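**Ticket: Coaching portal, goal scores reset after module 2**
Opened by: Birgit Kleinschmidt, Greslow
Handled by: Baiba Koppel, Zarine support
Status: open (reopened Thursday)

### What was reported

Three of our managers on the Jusdale leadership track finished module 2 and found their "clarity score" back at zero. The coaches can still see the old numbers on their side. The managers can't, and one of them had a review with her boss that afternoon.

I'd also like someone to explain what the clarity score measures. I have asked twice. The first answer was a link to the sales page.

### Log

**Baiba, 9:40** Asked Birgit for browser, account type and the error text. Suggested clearing the cache.

**Birgit, 10:15** Cleared the cache on two laptops. No change. I didn't expect one, given that the score is stored on your server. There is no error text. The page says "Great progress!" over a zero.

**Baiba, 11:05** Reproduced on a test account. The score drops when the user skips the "Vent and Reset" journal at the end of module 2. Journals under 500 characters are treated as skipped, with no warning.

**Birgit, 11:30** So a manager who writes four honest sentences gets marked as having done nothing. Who picked 500? Please don't tell me it was based on research unless you can send me the research.

**Baiba, 13:20** I don't know where the limit came from. It was in the module when we took it over from Abubakari, and their notes don't mention it. I have asked the content team.

### Workaround tried

1. Open the module 2 journal from the participant's account, paste the original entry, and pad it past the limit. We used a block of filler text that came to 1,614 characters.
2. Save, then sign out. Closing the tab is not enough.
3. Sign back in and check the goals page. The habit card should be showing again, with the morning planning prompt. 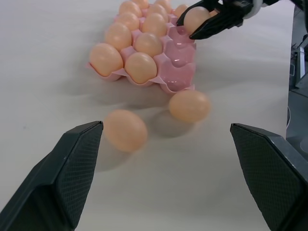

4. Compare the score with the one on the coach's side. For the first manager both read 76.
5. Delete the filler only after the fix is live. Removing it now sends the score back to zero.

### Result

Worked for two of the three accounts. The third still shows zero, and her coach's screen now shows zero as well, which it didn't before we touched it. I would call that worse.

**Birgit, Thursday** Reopening. The ticket was closed as "resolved by user education." No user was educated. I was told to paste nonsense into a reflection journal, and the system scored it 76. You may want to pass that on to whoever writes the sales page.

**Baiba, Thursday** Closing it was a mistake, sorry. The third account has gone to engineering with a request to restore from the November backup. The length check is logged as a separate bug. Still no reply on what the score measures.

### Still needed

- Third account restored, confirmed by the coach and by the manager
- Length limit removed, or at least shown on the page
- A written definition of the clarity score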